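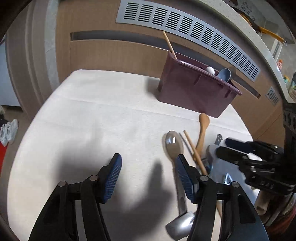

Celina Bielecka wrote that Bermúdez should have gone in October, when the team was still mid-table, and that giving him the winter only cost Clisberg points they needed.

Home | Fixtures | Table | Forums | Tickets | Log in

rkubiak
I don't agree with Celina. In October we had both center backs out and the kid Courtois was playing left back for the first time in his life. You can't judge a manager on that stretch. Judge him on what happened once he had everybody fit, and on that he deserved to go.

allenlow_end
Same result either way then.

rkubiak
Same result, different reason. It matters for who we hire next. If the problem was the squad, a new man won't fix it.

sobczak_w
I was at the Rimov game on Saturday. 2472 the announcer said, and 409 of those were away fans who had come on a weekday's worth of bus changes. Bermúdez stood with his arms folded from the second goal on. He made his first change with three minutes left. I have defended him on this board for two seasons and I couldn't after that.

northstand3
Who was he supposed to bring on? The bench was two teenagers, a keeper and a midfielder who hasn't trained since his hamstring went.

sobczak_w
One of the teenagers then. We were losing 3-0.

northstand3
And if the kid has a nightmare everyone on here says he ruined him.

c.bielecka
Kubiak keeps bringing up the injuries. Allenlow had worse injuries than us and they are four places up. They changed shape, went to a back five, got some ugly draws. We played the same way every week, home and away, and the full backs were 30 yards upfield each time we lost the ball. Courtois was fine going forward. He was left on his own going back. I don't blame him for any of it.

rkubiak
Allenlow also signed a striker in the summer. We sold ours.

c.bielecka
Agreed on that. The sale wasn't Bermúdez's decision as far as I know. The shape was.

pressbox_pete
Does anyone have the actual statement? The club site is timing out for me.

allenlow_end
It's short. He and the club "agreed to part," the assistant takes training for now, thanks for his work, no further comment. It went up at 9:40 in the evening.

pressbox_pete
Thanks. So he wasn't sacked and he didn't resign.

northstand3
He was sacked. They always word it like that so they can settle the contract.

pressbox_pete
You don't know that. When he was at Laskowska he walked out on his own with a year left and didn't take the money.

northstand3
Didn't know that. Fair enough.

sobczak_w
Any names for the job yet? I would give it to the assistant until the end of the season. The players like him and there are only nine games.

rkubiak
Strong no from me. He has been picking the team alongside Bermúdez the whole time. He ran the set pieces too and we have conceded more from corners than anyone in the division. Get somebody from outside who has kept a team up before.

sobczak_w
With what money?

rkubiak
With the striker money.

c.bielecka
If they appoint from outside it has to be this week. A new coach needs a few sessions before the Allenlow match, and after that it's two away games in a row. I'd rather have the assistant than someone who turns up the night before a derby.

allenlow_end
You're beating us whoever is in charge, you always do at your place.

northstand3
We lost that one 2-0 last year.

allenlow_end
I had forgotten that. Good day out.

pressbox_pete
Site is back up. The statement has been edited since last night, it now says the club will speak to candidates "in the coming days." The line about the assistant taking training is still in there. Nothing about Allenlow.

sobczak_w
Then he'll be on the bench for it. Is anyone driving to the first away game? I need one seat and can pay for gas.

rkubiak
I have a seat. Leaving from the north lot at 8, send me a message.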